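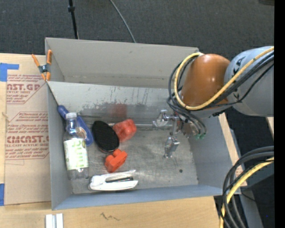
Mar 2, 2022

Open day at Kender this morning. Left at eight, the 18 bus was late, got there just after the first talk had started. They gave me a name tag with the wrong last name and I wore it anyway.

The talk was mostly slides. Kender builds the cells and Skulia does the software, and the two of them have been at it since June. Then we went through to the shop floor for the picking demonstration. One arm, one gray bin with a stapler, a plastic bottle and a few other odds and ends in it. I stood on the left side, where there was less of a crowd.

The man running it said they had logged 2385 picks so far and that shiny things and clear plastic still give the most trouble. I asked about the cable routing on the arm, as ours at Agyeman wears through at the wrist every few months. He said they replace theirs on a schedule and don't wait for it. Wrote that down.

Lunch was sandwiches. I talked to a woman from the parcel depot who wants to handle about 200 items an hour and didn't think she'd heard anything to convince her.

Skipped the afternoon tour. Home by three. Need to send my notes in tomorrow and claim the parking I didn't use back off the booking. My feet are sore from the concrete out front.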